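Home About Us Projects Reports Contact

Progress report: sorting and fitting of the workshop store, Dondier site

August 23, 2025
By Chrysoula Kourkoulas

Print this page | E-mail this page

This report covers the work done in our workshop since the last one, which I sent to you in June. The grant from Hedegaard is for bringing the parts store into order, so that people who come to the repair evenings can find material for their own work.
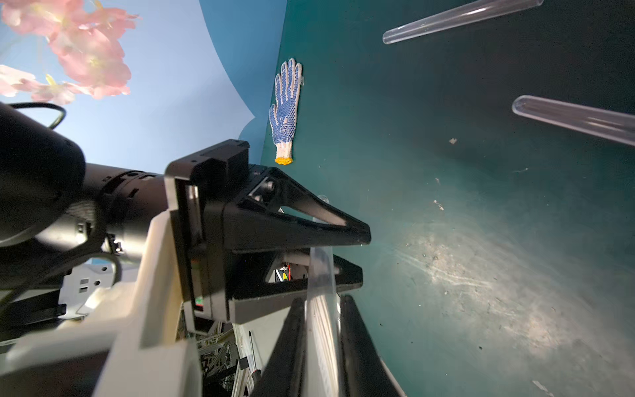 Most of the time went to the clear acrylic tube and the aluminum frame rails. These were the two kinds of material with the most complaints, because they came to us as donations from several places and were never sorted. The rails are now divided by length into 15 bays along the back wall. I had planned fewer bays, but the short pieces are many and it was not practical to keep them together with the long ones.

For the tube we decided on upright storage. When it lies flat under other things it gets scratched, and then it is of no use for display covers. We bought six tall bins from Dosley and put a felt pad at the bottom of each one. Pieces with a chipped end go in a separate bin and can be cut down. I ask that we do not accept more tube until next year.

The sheet-metal brackets are still not finished. We have 131 of them in the register, and the hole patterns do not match from one batch to the next. I started to label them by hole size, then I changed to labelling by the hardware that fits them, and this change cost us several evenings. The first labels are still on some boxes and must be removed.

Work gloves are now kept on hooks beside the cutting bench. Before, they were left wherever the person stopped working and a pair was often incomplete. Two sizes are missing and I will order them together with the new saw blades. The old pink artificial flowers from the spring open day I have kept, as the members like the colour and asked me not to pack them away.

Money: we have spent $2,768 up to now. This includes the bins, the shelving from Inari and the felt. It does not include the second lamp for the cutting bench, for which I am waiting for the invoice.

Still to do:
- finish the bracket labels and correct the register
- put a stop at the end of the lower rail bays, as the rails slide forward
- move the loose wires into drawers, by colour
- order gloves in small and extra large

I would like to ask if the remaining part of the shelving amount can be used for drawers. If you agree, please write to me before I place the next order with Inari.

Print this page | E-mail this page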